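Home Textiles and Surface Pattern, Evening Course
Handout 4: Repeats, and how to find one
Trurkadthorpe Adult Learning, August 2024
Tutor: Ksawery Pawłowska

Welcome back, everyone, and thank you for the lovely piles of fabric and wallpaper you brought along last time. I took a few pieces home to look at properly and I'm afraid I got no housework done all weekend. Please collect them from the shelf by the door if I forget to hand them round.

Last week we talked about motifs, meaning the single flower or leaf or bird that a pattern is made of. This week is all about the repeat. A repeat is the smallest block of a design that can be laid down again and again to cover a surface, and once you have learned to see it you will never sit quietly in a waiting room again. You'll be staring at the curtains!

The easiest kind is the straight repeat, sometimes called a block repeat. Each tile sits directly beside the next and directly under the one above, like squares on graph paper. It is simple to print and simple to cut, but it can give you stripes you never meant to draw. If your boldest flower always lands at the same height, the eye joins those flowers up into a line, and after that the line is all you can see.

The half-drop is the old cure for this. Every second column slides down by half the height of the tile, so your bold flower lands in a zigzag. Most botanical papers use it. It does waste a bit more paper at the cutting table, so do warn anyone you are designing for. 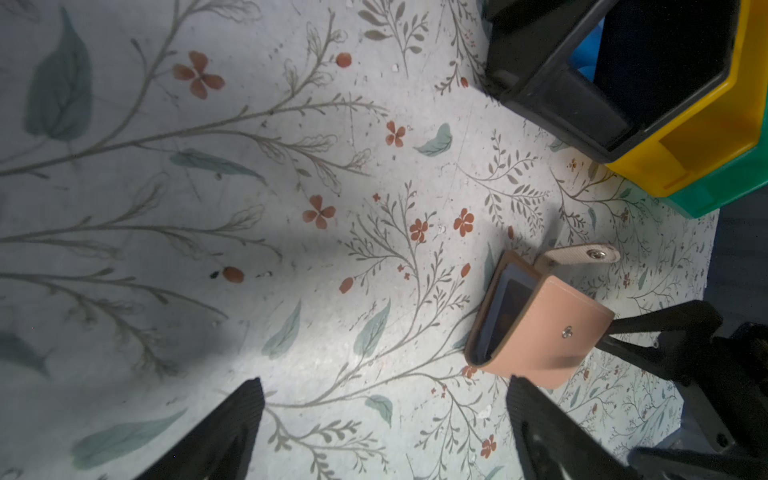

A brick repeat is the same idea turned on its side, with the rows shifting sideways and the columns left alone. I find it suits small, tidy motifs better than long trailing ones, though Jarosław disagrees with me and will no doubt tell you so when he comes in to teach the printing session.

Now, how do you find the repeat in something already printed? Pick one detail that is a little odd, a bent stem or a bud with a nick in it, and mark it with a scrap of tape. Then look for the very same detail again, first going across and then going down. Be fussy about it. Designers love to flip or turn a motif so that it looks like a match when it isn't one, and I have been fooled more often than I would like to admit.

Measure from the first piece of tape to the second and write both numbers down, width first. If the match you found sits down and to the side, you probably have a half-drop, and you'll need to carry on to the next column to be sure.

For next week
Read the chapter on Szczepańska in your course pack, pages 124 to 131. Don't worry about the part on dyes, we'll get to that later.
Find one repeat at home and draw it on a 12 inch square of paper. Pencil is fine.
Bring tracing paper. The art shop sells the Prillex pads, 200 sheets, and two or three of you could easily share one.

The door code for the evening entrance is still 3152 - please pull the door shut behind you, it sticks.

Questions to me before class or during the tea break.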